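Section 4: Setting out the fruit display

4.1 General

This section applies to the Avlow display set as supplied to reception areas, dining rooms and teaching kitchens. It covers the preparation of the surface, the arrangement of the fruit in the dish, and the return of the pieces to storage. It should be read together with Section 3 (Unpacking and checking) and Section 6 (Cleaning).

The pieces are ornamental. They are not to be placed near food intended for eating, nor in any dish that is also used to serve food. Where real fruit is put out in the same room, a separate dish must be used and kept on a different surface.

4.2 Before starting

1. Clear the surface of all cups, papers and cutlery.

2. Wipe the surface with a soft cloth and leave it to dry fully. Polished or stone-effect surfaces should be wiped a second time with a dry cloth to remove streaks.

3. Check the underside of the dish for grit. A single grain will scratch a polished surface.

4. Place the storage box on a chair or side table. The box must not be stood on the display surface.

Note: Sets issued under the former Flosis name have a shallower dish. The same instructions apply, but the large bunch should be left out of the arrangement altogether.

5. Confirm that every piece on the packing slip is present. Missing pieces should be reported under part number 259, which covers the whole fruit range. Do not make up the number with pieces from another set, as colours vary between batches.

4.3 Placing the dish

6. Set the dish down flat with both hands, holding it beneath the body. Do not lift or drag it by the rim.

7. Leave a clear margin of 90 mm between the dish and the nearest edge of the surface. On narrow shelves where this cannot be achieved, the dish should not be used.

8. Turn the dish until it sits without rocking. Dishes with a shaped rim have no front or back and may face in any direction.

Caution: Keep the dish out of direct sun. Tinted dishes fade, and the change is most obvious where one part has been in shade behind a blind or a curtain.
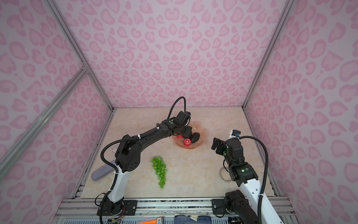

4.4 Order of filling

Small and medium pieces are placed first and the bunch is kept back until the end. Each piece should be lowered into the dish and released once it is resting on the bottom or against its neighbour; pieces dropped from a height will mark. Dark fruit is set beside red so that each can be told apart from across the room, as with the avocado to the right of the strawberry in the pink dish. The green grapes remain on the surface in front of the dish at this stage, and the space they need should be judged by eye before anything further is added.

9. Place the largest red piece towards the front of the dish.

10. Place any smaller red piece next to it. The two may touch.

11. Place the dark piece on the opposite side, with its broader end down if it will stand that way.

12. Take up the grapes by the wide end, supporting the tip with the other hand. Lay them across whatever space is left, with the tip hanging slightly over the rim if the dish is a small one.

13. Stand back two paces and look at the arrangement from the door. Adjust only the piece that appears out of place - repeated handling dulls the finish.

Note: Adhesive tape must not be used to fix pieces to the dish or to one another. If a piece will not stay in position, move it lower or leave it out.

4.5 Larger arrangements

Where two dishes are used on one surface, they should be of the same colour and filled to the same height. The Partanen stand, ordered separately, raises the second dish by 17 cm and is suitable for wide counters only. It is not to be used on trolleys.

4.6 Clearing away

14. Remove the grapes first, then the remaining pieces in any order.

15. Wipe each piece with a dry cloth. If a piece is sticky, follow Section 6 before it is put away.

16. Return the pieces to the box with the bunch on top. Nothing should be pressed down to close the lid.

17. Store the box upright in a dry cupboard. Sets not in use should be checked once a year, in February, when the Kivatura parts list is renewed.

Caution: Do not store the dish inside the fruit box. It will mark the softer pieces within a few weeks.

Questions on this section, and requests for large-print copies, should be addressed to Pentti Rautiainen at the issuing office. Please quote the section number and the colour of the dish.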